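Print this page | E-mail this entry

Notebook – upholstery bench, July 24, 2025
Fabric rub and fade trial, continued from May

Swatches back from the light box. Bindis wool blend held color in all positions. Galar cotton shifted toward yellow on the side nearest the lamp; the covered strip did not change, so the dye is the problem and the backing is fine. Vaněk sample still has the selvage on, needs recutting before it goes in.

Rub test at 20 strokes per check, stopped at 700. Galar pilled at 400 and was flat by the end. Bindis showed slight fuzz, no broken yarns. Bidetti thread used for all edge stitching, tension unchanged from the last run. One seam opened on the Galar piece. Probably my stitch length, will resew and repeat before blaming the thread.

Clamp pad on the rub arm is worn on the left. Turned it end for end. Replace before the next set – old readings from that side should be treated as soft.

Steam on the Galar offcut raised the nap a little and did nothing for the pilling. Not worth repeating.
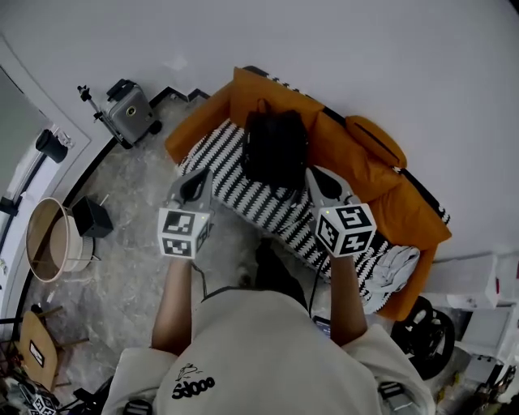 Color choice for the next round is open. Strong colors show fading sooner than the greys and beiges we have been cutting, and the first set had too few of them. Orange, like the sofa here, should go in as its own group with a covered strip on every piece. A light grey-beige close to the sweatshirt can serve as the pale control. Both to be cut from the same base cloth if Bindis can supply it dyed to order, minimum 155 cm width.

To do: recut Vaněk, resew Galar seam, new clamp pad, ask Bindis re dye lots. Log lamp hours on the sheet by the door, not in here.

This site uses cookies to remember your settings. Accept | Decline

Contact | Copyright 2025 | Back to top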